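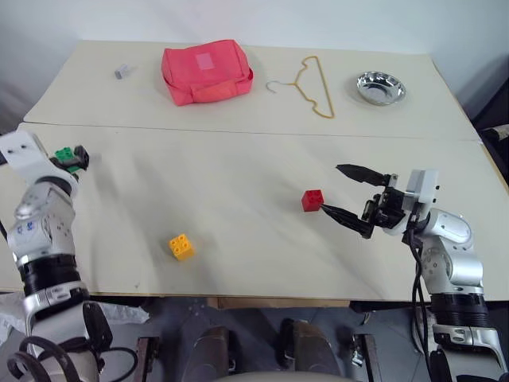 How to write the listing for your holiday rental

Last updated: Sun 8 December

A listing has one job, to let a stranger decide whether the place suits them before they write to you. Most owners who send us a draft have written either two lines or two pages. The steps below are the ones we use for the houses and apartments on Tillell, and they work just as well if you advertise somewhere else.

1. Walk through the property with a notebook

Do this before you write a word, even if you have owned the place for years. Start at the street door and go room by room. Write down the beds and measure them. Note which bedrooms have a window that opens, which shower is over a tub, and which doors lock. Check the kitchen too. "Fully equipped" means different things to different people, so write down the oven, the type of stove, the dishwasher if there is one, and the coffee maker, including what kind of coffee it takes.

2. Get the size right

Use the floor area on your deed or on your energy certificate. If the terrace is included in that figure, take it out and give it separately. A 64 m2 apartment with a big terrace should not be advertised at 100 m2. Guests do notice, and they ask for money back.

3. Put the layout in order

Describe the floors from the bottom up or from the entrance inward, and stick to one or the other. For each floor, list the rooms, then the beds in each room. Something like this is enough:

Ground floor: living room with sofa bed (140x190), kitchen, bathroom with shower, door to patio.
First floor: bedroom with double bed (160x200), bedroom with 2 single beds (90x190), bathroom with tub.

Give bed sizes in centimeters if most of your guests are European, and add "double" or "single" for everyone else. If the property sleeps four, say whether that includes the sofa bed.

4. State the distances honestly

Walk to the beach, the bus stop and the nearest supermarket at a normal pace, and write the minutes. Say if there is a hill. "15 minutes" should always be followed by "on foot" or "by car". One of our owners in Dridthorpe wrote that the lake was five minutes away and got complaints all through May from people who had come without a car.

5. List the costs that are not in the price

- Cleaning fee
- Deposit, how it is paid and when it is returned
- Tourist tax, per person and night
- Towels and bed linen, if they are extra
- Heating or air conditioning, if it is metered
- Parking

If your cleaning fee is 40 euros, write 40 euros. Do not write "from" or "small fee". If there is a charge for pets, put it here and also in the house rules.

6. Write the house rules short

Check-in and check-out times, smoking, pets, noise at night, where the trash goes. Leave out anything you would not enforce. If your building has a pool with opening hours, copy them from the sign at the pool and check them again each season.

7. Add the registration number

Many regions require a tourist license or registration number in every advertisement. Put it on its own line at the end of the text. On Tillell there is a separate field for it, but the number should be in the text as well, as some partner sites only take the text.

8. Choose the title last

Put the type of property, the number of bedrooms and the one feature people search for. "2-bedroom apartment with sea view and garage" is a good title. "Paradise awaits" is not, and neither is a title in capital letters.

9. Have someone else read it

Ask them to draw the floor plan from your text alone. If the bathroom ends up on the wrong floor, go back to step 3.

When you change something in the property, change the listing the same day. A new sofa without a bed in it affects how many people can sleep there, and bookings already made may need a message.

Text by Ieva Avotiņš

Related articles
Setting a weekly price for low season
Inventory lists: what to include and who signs
Key boxes and how to install one
Owner story: the Domański house in Hustine
When a guest asks to leave early

Contact | Terms for owners | © Tillell Holiday Rentals | Back to top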